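Unit 14: Serving temperature and holding times
Tulbridge College, Catering Science, Level 2
Revised 2024-05-21

Hot holding is the stage between the end of cooking and the point of service. Food must stay at or above 63 °C throughout. Below that, bacteria that survived cooking as spores can begin to grow - Clostridium perfringens is the usual case in meat dishes and gravies.

Terms used in this unit
Core temperature: the reading at the thickest part of the food.
Holding loss: the fall in weight between cooking and service, given as a percentage of cooked weight.

Worked case
A portion of braised beef weighs 700 g when cooked. After holding it weighs 686 g. The loss is 14 g, so holding loss is 14 ÷ 700 = 2 per cent. Record the lid position as well, as results from open and covered dishes should not be put in the same table.

Trays and depth
Shallow layers lose heat faster than deep ones for the same weight of food. Warm the tray before filling. 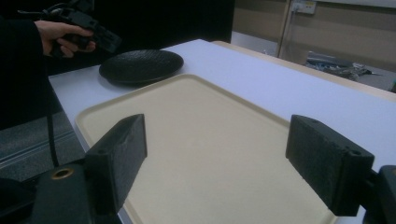

Probe readings are taken at the centre and at one corner, and the lower figure is the one entered on the sheet. If the centre reads 73 °C and the corner reads 61 °C, the entry is 61 °C and the batch fails.

Reading before next session: Kendenmont notes, section 2. The March problem sheet is still due.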